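Print this page
E-mail this article

4.2 Grasp Planning in the Bin

The planner receives a segmented point cloud from the Fjeld perception module and returns a ranked list of candidate grasps. For every segment, 200 candidates are sampled over the visible surface. Each candidate is scored on three terms: the angle between the contact normals, the distance from the estimated center of mass, and the clearance between the fingers and the bin walls. Candidates whose approach path crosses a wall are dropped before scoring.

Wall clearance proved to be the most restrictive term. In our early trials in February, the planner treated the bin as a box with vertical sides and rejected most grasps on items lying near a corner. We replaced the box with a mesh that follows the slope of the walls. The mesh is fitted once, at calibration, and is not updated during a run. Any shift of the bin therefore requires a new calibration (Section 3).
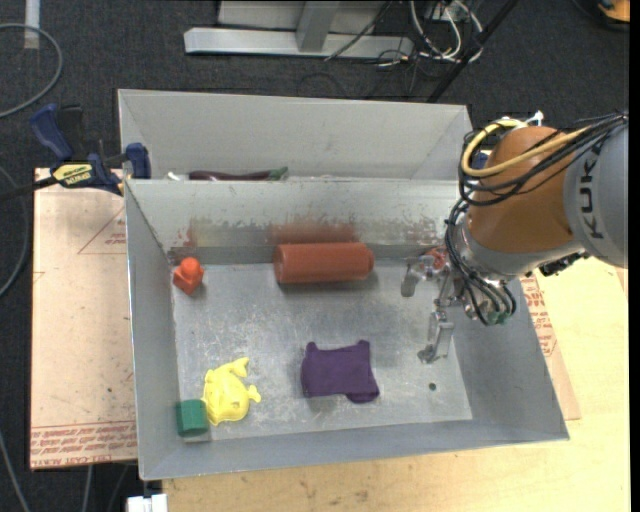

Figure 4. Workspace with two metal bins and a KUKA arm. The gripper, empty, is inside the front bin near a small red item in the back-right corner.

Corner items such as the red one in Figure 4 remain difficult for a second reason. Once the fingers are near the object, they hide part of it from the fixed camera, and the segment shrinks or splits. The Fjeld module tends to report a split segment as two objects. We handle this by freezing the segment list when the wrist enters the bin — the controller then works from the last clear view and from joint torque alone.

Deformable items are passed to the same scoring function, with the center-of-mass term set to zero. The change was proposed by Yayra Amegashie during integration with the Dornel motion library. It removed the need for a separate object class, although it favors grasps on thin lobes over grasps on the body of a soft toy. Section 5 reports results for rigid and soft items separately.

E-mail | Print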